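Notes from the Lindamside talk, typed up fast, will tidy later. March 9, 2021. Corina Tudose on small storage, baskets, cloth on walls and why she hates lids. Quotes are from my recording except where my pen was quicker.

Corina Tudose was already folding when I rang. Towels. She put me on speaker and kept going, so there's a lot of flapping on the recording.

She does storage for people with hardly any room. Understairs, box rooms, the bit of garage next to the boiler. Started in Lindamside doing her sister's flat, then the neighbour's, then a paying one. Charges 25 pounds for the first visit and says most people only want the first visit.

"They want someone to stand there while they throw things out. I could be a coat stand."

I'd come to her through Jade Heywood, who had her utility corner done last May and hasn't shut up about it. Jade's is a strip of bare concrete behind the kitchen. It had a chest freezer, dead, and a heap of carrier bags inside other carrier bags. Now it has a rack and the bags are gone, mostly.

So, bags first. Corina has views.

"A bag is where a job goes to wait. You come in, you've got a bag, you put the bag on the floor. There's one thing left in the bottom of it. And it stays there. I've moved a bag in somebody's hall and found a birthday card for a child who was by then at university."

Her rule is that bags get emptied on the day and flattened on the day. She does it on the floor, on her knees. Hold it both sides, push the air out, fold in three. Takes her no time. Takes me ages, I tried while we were talking and it kept puffing back up.

"You're leaving the top shut! Open the top. Let it breathe out."

She was right, annoyingly.

What about the crinkly sort, the printed ones that things come wrapped in? "Bin or recycling, whatever your council takes. You'll never use it again. You think you will, for shoes. You won't."

On to racks. She likes black wire, open all round, and not deep. Four tiers if the wall will have it. She's used wooden ones and got tired of them. Things slide to the back and breed. With wire you can see the lot from the door, and the dust drops through to the floor where a brush can get it. The one downside is anything narrow tips over, so she puts small bottles in a tray.

Does she fill every tier? No. This got the longest answer of the morning and I only caught half.

"Leave one bare. People ring me up and say Corina, you've left me an empty shelf, did you forget? No I did not forget. That's for Thursday's shopping. That's for the thing your mum drops round. If there isn't a bare shelf it's going on the floor and we're back to bags."

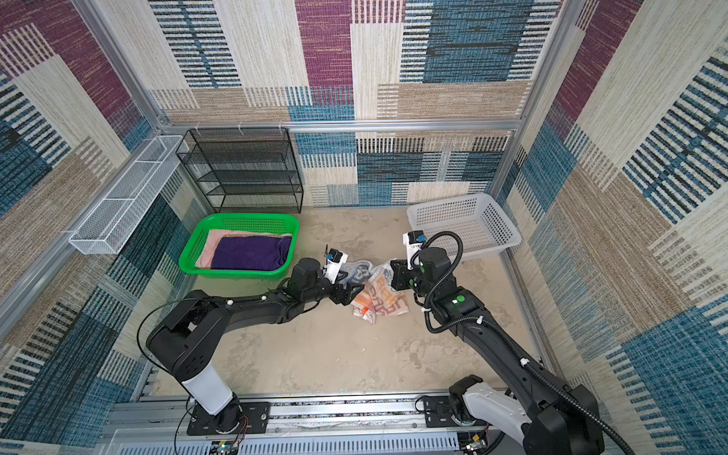
Same with baskets, she says. Have one spare, plain, nothing in it, tucked in a corner. White mesh is fine. When the full one goes off to be dealt with, the spare comes forward, and you're never standing there with an armful of socks looking for somewhere to put them down.

She buys hers from Drulter, a hardware place near her, and is loyal to it beyond reason. Once drove back for a basket in exactly the right green.

Why green?

"Because I can find it. I'm serious. Bright green, purple, whatever you like, as long as it shouts. My towels basket is bright green and my husband, who can't find the butter, can find the towels."

I asked how she folds them. Thirds long ways, then in half, then flat, one lying on the next. She doesn't roll. Rolling is for hotels. Dark on top, pale underneath, and that's so the pale one doesnt get grubby while it waits. A basket with two in it is plenty for a small corner. More and you're storing towels, she says, and a towel should be on its way somewhere.

She won't have lids. I asked about lids and got a noise.

"A lid is a shelf for more stuff. You put a lid on a box, then there's post on the lid, then a plant on the post."

Long baskets on the wall, yes. She likes a white wire one, long and narrow, fixed to the side wall beside the rack. Gloves, string, dusters. She hangs hers lower than you'd expect. I said wouldn't you bang your hip on it and she said only for the first week.

Then the cloth. This was what I really wanted to ask about, Jade having sent me so many messages on the subject.

Corina covers the walls. In a small ugly space she'll put fabric up, all the way round if she can, and she goes for the busiest thing in the shop. Patchwork-looking weaves, stripes inside the blocks, cream and tan with a blue running through and some loud purple to wake it up. I'd have thought plain was better for a tiny room. Makes it look bigger and so on.

"Everyone says that. White paint, white paint. You paint a cupboard white and now you've got a white cupboard with a scuff on it. With a pattern you can't see the scuff. You can't see the nail holes, you can't see where the damp was. Fix the damp first, put that in please."

Putting that in. Fix the damp first.

The bolt she uses now is called Panura, and she got the end of it from Blažena Skála, who had a curtain workshop and was clearing it out. Paid 917 for the lot, which made her feel sick for a fortnight. She's since done three corners from it and there's a good length left under the bed.

She doesn't glue. Battens top and bottom, staples, fold the raw edge under. Comes down for washing, in theory. Has she ever washed it?

"No. But it could be."

And the floor? She leaves concrete alone. Seals it if the client is fussy. The stains don't bother her, she says a floor in a room like that has earned a few, and a mat only hides what you should be sweeping. One customer, Roscoe Doucet, wanted tiles and had a quote for 1,150 from a firm called Brabec. She talked him out of it and into a stiff brush. He sends her a card at christmas.

What's the most anyone has spent? 2,000, on a pantry, and she still thinks it looks like a shop. She did what they asked. Wouldn't tell me who.

I asked what she'd say to someone starting this weekend with no money at all. Long pause, more flapping.

"Get everything off the floor that isn't meant to live on the floor. A basket can live on the floor. A bag can't. Then sweep. Then go and have your tea and look at it, and don't buy anything till you've looked at it for a few days."

Jade bought a rack the same afternoon. I mentioned this. "I know she did. It was the wrong size. She had to take it back."

Still to check: width of the rack (she said a number and a lorry went past), how to spell the weave, and whether Ketsara Wongsuwan is happy being quoted about her airing cupboard, as I've left that bit out for now. Corina said to ring again after five, she'd be on to the sheets by then.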